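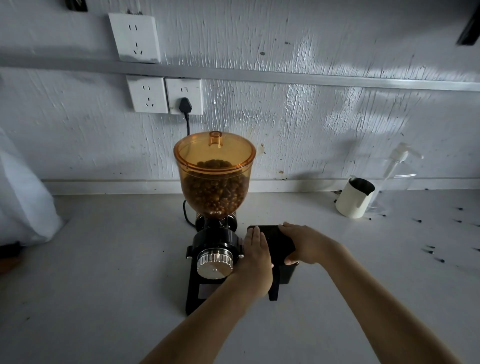

*Task 4, coffee grinder: hands on the burr housing and the catch container.*

# Ridley Chores: grinder subset

Ridley is a set of first-person recordings of people doing small household and shop-floor chores, collected by Skerkia and used to score manipulation policies. The grinder subset covers handling a countertop electric coffee grinder. It holds 500 episodes, all performed by people with bare hands.

## Why a coffee grinder

Our working question is whether a current policy can take over a chore from start to finish. For wiping and simple pick-and-place the answer is getting close to yes. For the grinder it is no. The task needs one hand to brace the body while the other does something precise, and the two roles swap several times per episode.

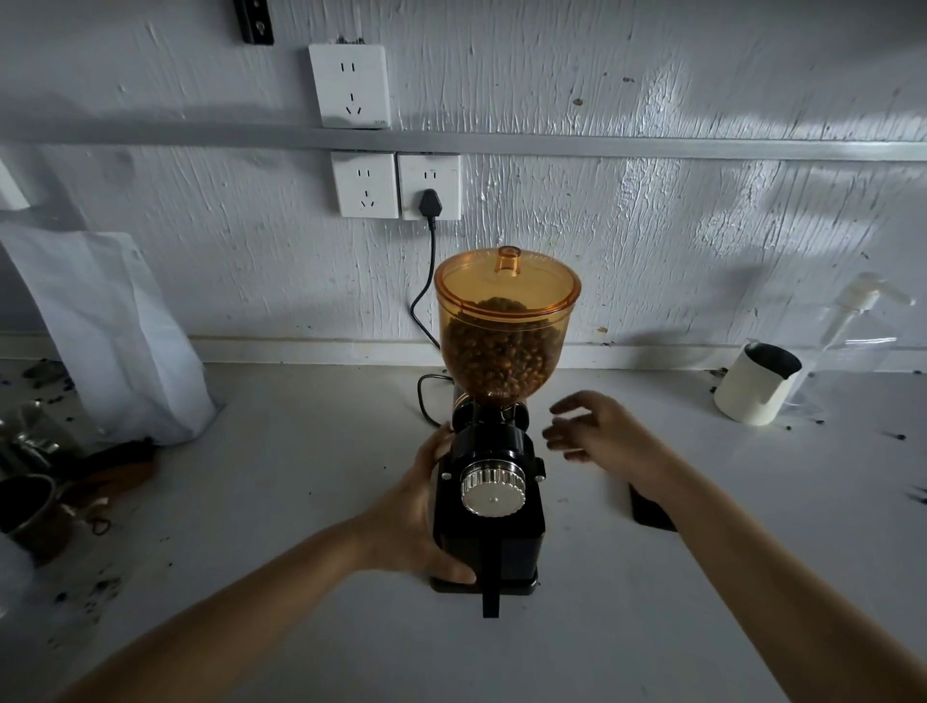 Bracing is where most policies fail. They learn to reach for the adjustment dial and skip the supporting hand, so in our tests the machine slides or turns before the dial does. Tinted plastic is the second problem. Depth estimates on the hopper are poor, and fill level has to be read from color. Counters were not cleaned between episodes - beans and grounds are part of the task distribution.

## Contents

- `episodes/` - head-view video, one folder per episode
- `labels/contact.csv` - per-hand contact intervals
- `labels/steps.csv` - step boundaries, 6 step types
- `splits/` - train and test, divided by kitchen

Contact labels were made by 2 annotators working separately. Where they disagree, both intervals are kept and the row is flagged `split`. Do not average them.

## Baseline

The Stemamov baseline completes single steps (grip body, lift container) at a usable rate on kitchens seen in training. Full episodes on unseen kitchens almost never finish. A run counts as complete only if every step is done in order with no human reset. Partial credit is reported in a separate column and should not be quoted as task success.
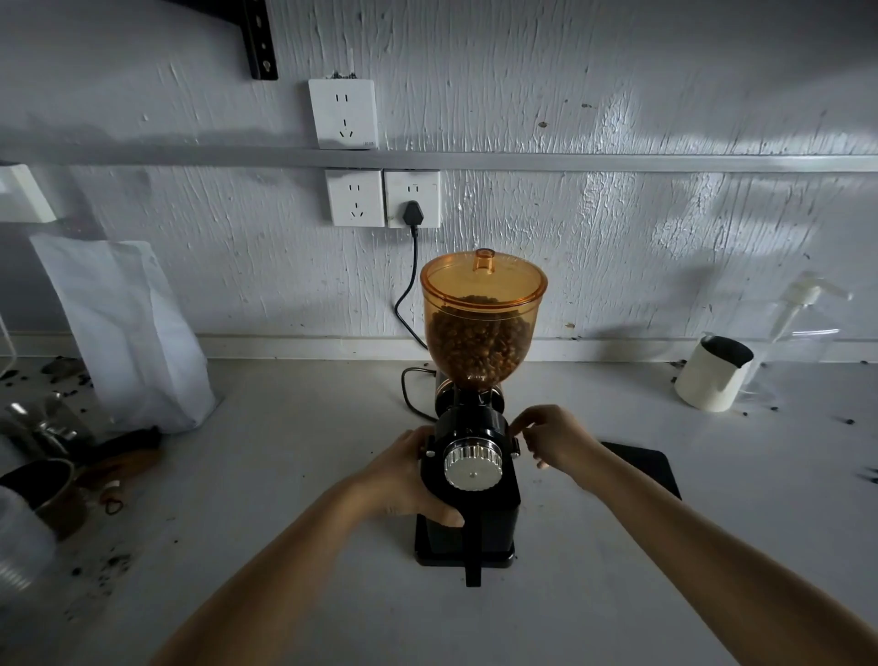
Manzano objected in review that the completion rule is too strict: a home user would accept nudging the grinder back into place once, and a metric that treats one nudge as total failure "hides most of the progress since the last release."

We kept the rule and added a `resets` field in v4, so either score can be computed. Runs submitted before v4 have this field empty.

## Known limits

- No force or torque data. Grip strength cannot be recovered from video.
- Hands often hide each other and the parts they hold. Occluded contact is marked `inferred`.
- Sound was removed, so motor state is not labeled.
- Left-handed performers are underrepresented.

## Use

Research and evaluation only. Report the split version with any result. Label corrections go through the issue tracker, with the episode ID and the row number.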